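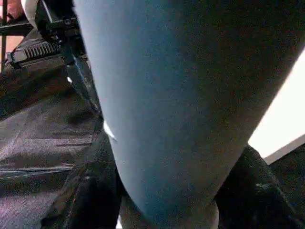
# Chapter 6: Counting the Detained

A prisoner of conscience is a person held for belief, speech, or peaceful membership in a group. The term has no single legal definition. Courts seldom use it, and the governments that hold such people almost never do. In most case files the charge reads "acting against public order" or "spreading propaganda," and the reader has to work back from the charge to the conduct.

This chapter deals with how lists of such prisoners are made. Chapter 5 covered arrest and trial. Here the question is narrower: who ends up on a list, who is left off, and why two lists for the same country in the same year can differ by hundreds of names.
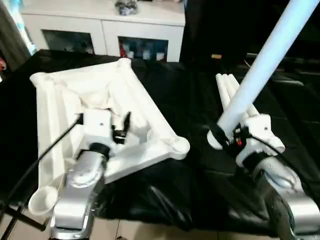
## 6.1 The Fetton and Arrieta lists

We will use two sources throughout. The Fetton Register is compiled from court papers and counts only people who have been sentenced. The Arrieta List relies on reports from families and lawyers and also includes people held before trial. For the province of Lonel, the Arrieta List gave more than 3,000 names in May. The Fetton Register for the same month gave 2,848.

The gap looks small, but it hides a larger disagreement. When the two sources were compared name by name, 600 people on the Arrieta List did not appear in the Fetton Register at all. Most were waiting for a trial date. Others had been tried in closed session, and their papers had not reached any outside reader.

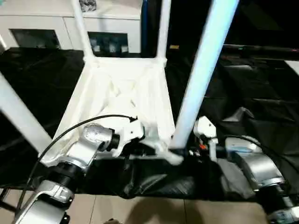 The reverse also happened. The Register held names that the families had never reported. Relatives may stay silent because they have been warned, or they may hope that a quiet case will end sooner – a hope that lawyers in Lonel often encouraged. Religious minorities were more likely to report, partly through congregations that already kept records of their members.

## 6.2 Release and re-arrest

A list also has to decide when to remove a name. The Stirnus rule, used by both sources, removes a person only after 380 days without a new summons. Under this rule a released prisoner stays on the list for more than a year. Critics say this inflates the total. Supporters answer that release on bail is often followed by a second arrest on the same file, and that early removal would count one case as two.

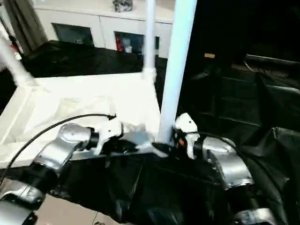
*Figure 6.1. Two arms at the base of a white pole.*

Before reading section 6.3, note the terms *sentenced*, *held*, and *summoned*. They are kept separate from this point on, and the tables at the end of the chapter use one column for each.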